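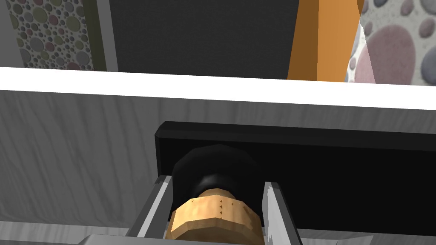 **tcassim** wrote:

I've been working on the knob-turning task for the Prirnari sim kitchen and I have a result I'd like people to pick at. The policy is trained with the start pose of the gripper randomized at the beginning of every episode. The baseline uses one fixed start. Over 252 rollouts the randomized one got 224 successes. The pose I care about is the one where the knob is between the fingers, with clear gaps up by the neck and the wide part close to both inner faces. If the policy reaches that pose, it nearly always finishes the turn. Most failures come earlier, when a finger hits the black plate on the way in.

Baseline numbers are still running.

Tharushi Cassim

**fleteo_dan** wrote:

What counts as a success? If it's only knob angle past a threshold, you'll be counting the ones where a finger knocks it around from the side. We had that on Fleteo and it made a bad policy look good.

**tcassim** wrote:

Angle past threshold, held for 2 seconds. I don't check contact on both fingers.

**fleteo_dan** wrote:

Then I wouldn't report 224 yet. Add the contact check and rescore.

**mossgate** wrote:

I don't agree. The task is to turn the knob. If it gets turned and stays turned, how the fingers did it is a separate question. Report both numbers if you want, but the angle one is the task.

**fleteo_dan** wrote:

Fine in sim. On hardware a side push slips half the time.

**pelletier9** wrote:

Different question. That knob is pretty low-poly. Is the collision mesh the same as the visual one? With flat facets like that, you can get a finger seated on a flat and the turn comes for free. I'd try a smooth collision shape before saying anything about start poses.

**tcassim** wrote:

I assumed they were the same but haven't looked. Will check. The scene came over from Irnari and I only changed textures.

**mossgate** wrote:

Irnari scenes sometimes ship a convex hull for small parts. Look in the asset folder.

**tcassim** wrote:

Rescored with two-finger contact required. 12 of the successes drop out, so 212 of 252. Mesh check is next.

**fleteo_dan** wrote:

Smaller drop than I expected. I'd still put the lower number in the table.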